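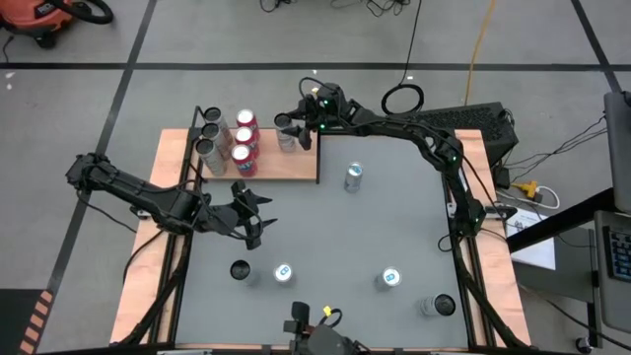 **Grip creep** is the name my old crew at Brundach gave to a fault where a two-fingered gripper slowly loses track of how far closed it is. I've chased it on and off for years, so take this entry as one technician's version!

## What goes wrong

The arm thinks its fingers are at one width and they're really at another. With drinks cans you notice fast (thin walls, slick paint), and you get either a dropped can or a crushed one. Our worst Thursday had four crushed in a row, and I was mopping soda out of the cable tray until dinner.

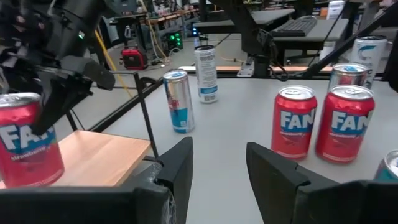
Worn finger pads make it harder to spot – a slipping can looks the same whichever fault you've got. Leopoldo Bañuelos, who trained me, always swapped the pads first and only then checked the zero point.

## Fixes

We re-zeroed every 1,000 grips at first, then dropped that to 300 on the Skilten line. Granum set a force limit in software as well, and I like that better for safety, fingers being fingers. Keep your hands out while an arm is holding anything, even if it looks parked.

See also: *pad wear*, *zero drift*, *Grímsdóttir check*.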